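Stomwood book swap runs out of shelf, moves to the couch

The spring book swap at the Kinmont Street reading room in Stomwood took in 203 books in March, which would have been a triumph if the room had shelves for more than 100 of them. The rest went where books go in any home with too many: the windowsill, the stairs and, in the end, the furniture.

Doors opened at 9 a.m. By lunch the cookbooks had gone, the thrillers were going, and the self-help pile had grown. Stomwood, it seems, has finished improving itself and would like the space back. 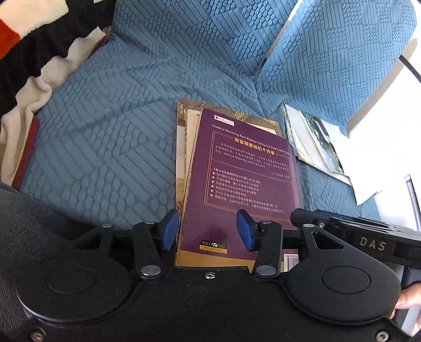

Money advice was the surprise of the day, with 16 titles handed in and six taken home. Most of the leftovers promised wealth by a certain age, and a few of those ages have passed. The couch, under its blue quilted cover, ended up as the finance section, where a purple Rich Dad book offered a "Guide to Becoming Rich Without Cutting Up Your Credit Cards," with the rest of the back cover largely in Chinese. It cost the same as everything else at the swap: one book, any condition, no questions.

Sandberg Hardware has promised a new bookcase before the next swap, in June. Until then the unclaimed books are in boxes at the Buva Cafe next door, free with or without a coffee. Encyclopedias are still not accepted. People have been told this before.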